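Teaching a robot arm a kitchen job: tips from someone who still does the washing-up by hand
Workshop and kitchen tips, posted December 7, 2021

I was asked to write up what I've learnt about showing kitchen jobs to a robot arm, and I'll start by saying I don't think you need one. A wooden spoon costs next to nothing and never wants recalibrating. But plenty of readers have written in about the subject since the March page on bench tools, and some of you clearly have access to an arm through work or a makers' club, so you may as well waste fewer evenings than I did.

There are two ways to go about it. Either you take hold of the arm and push it through the job, or you drive it from a distance with a second controller. The leaflets make both sound like teaching a child to butter bread. A child gets the idea after a few goes and starts improvising. The arm gets whatever you gave it, including the bit where you sneezed.

Before you start

Clear more than you think. An arm needs room for its elbow as well as its hand, and the elbow is what sweeps the salt into the sink. Walk the whole reach with the power off and look at what's behind the joint.

Leave the gas off. Every job worth teaching on a hob can be taught cold: lifting a lid, moving a pan, stirring nothing at all. Anyone who tells you the flame adds realism can come and do it in their own kitchen.
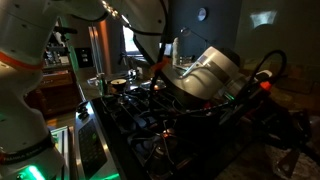
Cables want sorting out before anything else gets done. Give them slack, then move the arm to its furthest point and check that they still have slack. A cable that pulls tight near the end of a movement will tug the hand off line, and you'll spend an hour blaming your own wrist. Keep them well clear of the burners, too, even cold ones, so that you don't get into bad habits.

Mark where things go. Bits of masking tape under the pan, the cup and the chopping board will do. The software I was lent, a package called Skomisari, claims to cope with things being moved about. It copes with a pan shifted by a finger's width. Shift it by a hand and you're back at the beginning.

Guiding by hand

Pushing the arm yourself is the better method for slow jobs with a bit of contact in them, such as setting a lid down. You can feel when metal meets metal. Hold it behind the wrist, keep your own arm out of view of any camera you're recording with, and move at half the speed that feels natural.

Don't correct yourself in the middle. If you miss the knob on the lid, stop, bin that go and start again. I kept a lot of wobbly ones in the early days on the grounds that more was better, and what I ended up with was an arm that faithfully wobbled.

Driving it from a distance

With remote control your hands are out of the way, and that's the main thing in its favour. What you lose is touch. A lid that feels like nothing in your fingers gets pressed down hard enough to shift the pot, and the only warning is a noise.

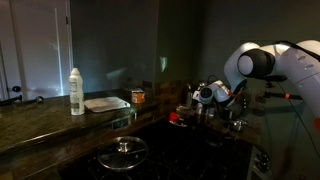 Sit where you can see the job from the side as well as from above. Depth is where most goes are spoiled, and a camera on the wrist won't help as much as you'd hope once the hand is close to the thing it's after. I had an Ahuja handset on loan, with a thumb stick that was far too keen. Turn the sensitivity down to its lowest setting and leave it there for the first evening. The makers of the Marnska, a rival with a proper grip, say you can learn theirs over a cup of tea. My tea went cold.

Rest every so often. Tired hands make jerky recordings and you won't notice until you play them back.

Shiny things and dark corners

Stainless steel is a nuisance. A ladle shows the camera every lamp in the room and moves its highlights about as the arm moves. Dull lighting from one side is kinder than a bright bulb overhead, but too dull and the black parts of the gripper vanish into the worktop. I've not found a setting I'd swear by.

If the job is taking a utensil out of a pot, teach it with one utensil first. Add the others once that works, and expect it to stop working.
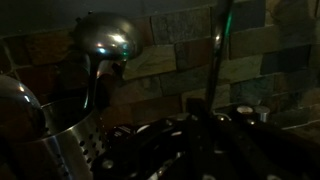 Ladle in its perforated steel holder, from the wrist camera.

How many goes does it take?

The Akau guide I was given suggests 34 clean ones for a simple pick-up. I'd recorded 4 evenings' worth before I had 34 I wasn't ashamed of. After that it managed the lid most times, provided the lid was where the tape said it should be. By the time I gave the kit back the counter stood at 1190 attempts, good and bad together, and I could still beat it to the saucepan without getting up in a hurry.

Name your recordings as you go, with the job first and then what went wrong. "Lid, too high" is useful a week later. "Test new final" is not. Throw the bad ones into a separate folder so they can't creep back in, and wipe the hob down before you put anything hot on it, as masking tape leaves a gum that smells dreadful when it's warmed.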